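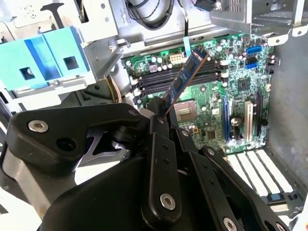 Blue stick, green board.

Apr 1, 2023

Quick one tonight, I have to be up early. Pump noise update, for the three of you who keep asking.

So. The rattle. It was the fan curve. Or mostly the fan curve. I spent all of January blaming the Gerkel pump and wrote a pretty mean post about it (still up, I'll add a note) and the pump is fine. Sorry Gerkel.

What was going on: the top radiator is thin, the fans on it are the loud 8-blade kind, and I had them following CPU temperature. CPU temperature jumps all over the place. Open a browser tab, up ten degrees, back down. So the fans were revving up and dropping off all day long and every time they passed a certain speed the top panel buzzed. From my chair that sounds exactly like a pump with air in it. I would have sworn to it.

Divina Rivera left a comment telling me to tie the fans to water temperature instead. Which, yes, I knew that, I've read it in a hundred places, I just never bought the sensor. Bought the sensor. It was 17 dollars from Postden and came in a padded envelope with no instructions at all. Two wires, a threaded plug. I put it in the spare port on the reservoir, the low one.

You do have to drain for that. I tried to get away with tipping the case and no. Wet carpet. Don't tip the case.

Since it was drained anyway I did the rest of the maintenence I'd been putting off:

- flushed the block, some white crud in the fins, soft toothbrush got it
- replaced the one hose that had gone cloudy
- new o-ring on the drain valve
- wiped dust off the back of the front radiator, disgusting

The block I was worried about because the last time I opened it I overtightened one of the screws and had to live with a chewed up head for two years. This time went around in a cross pattern, a bit on each, by hand. Got it apart and back together in under an hour. 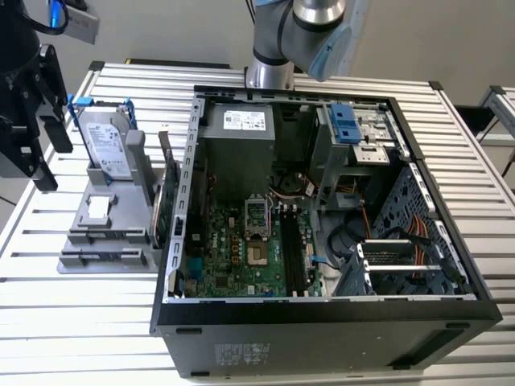 Photo: Leonora Evangelista

Refill took longer than everything else put together. It always does. I fill, run the pump in short bursts, top up, rock it a little, wait, top up. Left it running overnight with just the pump powered and paper towels under every fitting. Dry in the morning except one spot under the GPU, and that turned out to be from me spilling, not a leak. Ran it another few hours to be sure.

Now the numbers, such as they are. I don't log properly. Fans used to swing from low to pretty much full at random. Now they sit at 335 rpm when I'm writing or browsing and I can't hear them over the fridge in the next room. Under a long game they climb slowly, over maybe ten or fifteen minutes, and the highest I've caught is 1,509. Still hear that. But it's a steady whoosh and my brain throws it away after a minute. No more up and down up and down.

CPU temps are the same as before, pretty much. Maybe a hair worse in the first couple minutes of a load because the fans don't react right away. Don't care. The water is soaking that up, it's the whole reason to have a loop.

Top panel still buzzes if I push the fans past a certain point by hand. I stuck thin foam tape along the one edge and that killed most of it. Will do the other edge when I find the roll, it's in a box somewhere from the move.

Coolant: went back to clear. I had the Cruzado purple in there for a year and it looked great for about four months and then it looked like dishwater. Could be my fault, I may not have rinsed out all the old stuff before I put it in. But I'm done with colors for a while. Clear, premixed, straight out of the bottle. If I want purple I'll turn on a purple light.

A few people asked about the Clesbridge quick disconnects. Still don't have them. They're in the cart. They've been in the cart since before Christmas. Every time I drain this thing I think ok this is the last time, buy the disconnects, and then it's all full again and running and I forget. If anyone has used them with soft tubing let me know if they're a pain to get on, I have bad thumbs.

Also if you're setting up a water temp curve for the first time: give it a wide range and keep it boring. My first try had a really steep bit in the middle and the fans just hung around on that steep bit hunting up and down, so I'd basically rebuilt the orignal problem with extra parts. Flat line at the bottom, gentle slope, done. I also set a hard alarm up top in case the pump ever does die. Tested it by unplugging the pump for a minute. Loud. Cat left.

Next post is probably the desk cables, unless the foam tape turns up first. Comments are open again, I got the spam thing sorted.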